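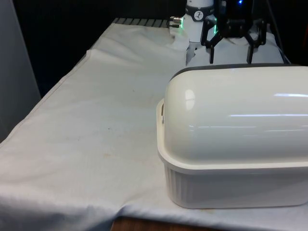 4.2 Handling cell, packing room. The arm at Eltilby took over lid work in September, and the 14 packers on the line kept everything else -- filling, wiping down, labels. Before that each of them opened and closed over 1,000 containers a shift, most complained of wrist pain. The lids are the hard part. Domed, glossy, bright streaks across them from the overhead light, and the gripper has to come down close to the back edge with both fingers open. Packers did this by feel. Now they watch it and step in when the Rirnex controller stops.

Stops were the main topic in interviews. 301 logged in the first 40 shifts, mostly short. Nobody had been told who should clear them, so the nearest person did, and that persons own station fell behind. See Fig. 6 for the container type used in the trials.

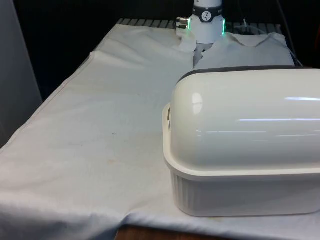
Figure 6. Closed container on cloth-covered table, robot at rear.

Pay grades did not change, tasks did. Two packers asked for training on the controller and got it; the rest said they weren't asked. Break times now follow the cell, not the line lead. Some liked this. Others said the pace felt set by teh machine,
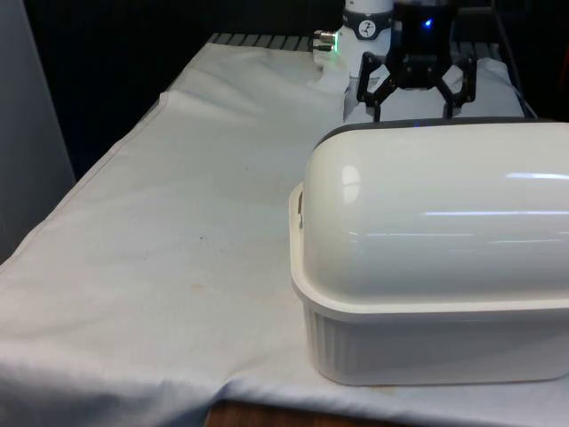
and that talking during work had dropped off. We saw the same at Skamotport, less strongly -- smaller crew, same shift pattern. Wrist complaints went down at both sites. Neck and eye strain came up instead, which the Lis survey form had no box for. Added by hand.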